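Nokstead Makers Help > Student Projects > Robotics

Gripper lets go of the gear right before it goes on the plate
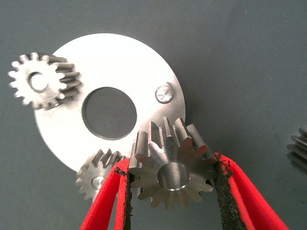

Posted by Woster_shop, Monday, 7:40 pm

I'm on a student team doing a small assembly project for our automation class. The task is a kit of steel spur gears and a round metal plate with a big hole in the middle. The arm has to pick up the gears one at a time from a gray cloth and set them on the plate where they belong. We have to do a full run in front of the class in May.

Picking up is fine. The fingers are the red padded ones and we put black grip strips on the inside faces. The trouble comes when the gear touches down. If we are even a little off, the gear tips in the fingers and then it lands crooked or slides. Out of our last 19 tries we got 6 clean ones. We have raised the grip force twice and it didn't change much. Going slower helped a little, but then we run over our time.

We get our position from the wrist camera. The metal is shiny and the gear centers seem to jump around from one reading to the next, mostly when the gear is sitting on the plate. Is this a grip problem or a camera problem? We only have the room two evenings a week, so I would like to know where to start.

Iddrisu Baidoo

Probably both, but do the camera first. You can't judge the grip until you know the arm is going to the right spot.

Bare steel under a strong light is hard to measure. The inside of the bore throws a bright patch, and the patch moves when the camera moves. If your code is looking for the bore, it may be finding the patch. Two things to try:

Put a sheet of white paper or thin white cloth between the lamp and the table so the light spreads out. Then turn the exposure down by hand and lock it. Auto exposure will keep changing as the plate comes in and out of view.

Find the center from the outside of the teeth. Fit a circle to the tips. Against the gray cloth you should get a clean edge. Over the plate it will be worse, so take your reading for each gear while it is still out on the cloth and save the number.

Before you change anything, park the arm over one gear, take 100 readings without moving and write down the spread. Do it again after the light is fixed. If the spread is small and the gear still tips, then go work on the fingers.

On the fingers - more force is the wrong direction with soft padding. The padding squeezes out unevenly and the gear turns as it gives. Back the force off to the lowest setting that still holds, and check that both strips touch the gear at the same height. If one strip sits higher than the other, the gear will tilt every time you close.

Amegashie

We had the same kit last year. Our strips were wearing out and crumbs were coming off on the cloth. New strips fixed most of it. Also tape the cloth down at the corners, ours was creeping.

fladosura

just use a magnet

Woster_shop

Thanks. We did the 100 readings tonight and the spread was bad, 2 mm side to side with the arm parked. With paper over the lamp it was a lot tighter. Haven't gotten to the circle fit yet. One of our strips was also on higher than the other, so we are redoing both. Magnet is not allowed in our rules, I should have said that.

Iddrisu Baidoo

2 mm is plenty to tip a gear. Do the circle fit next and leave the force alone until that's done. When you put the new strips on, close the fingers on a flat block and mark the height on both sides with a pencil first.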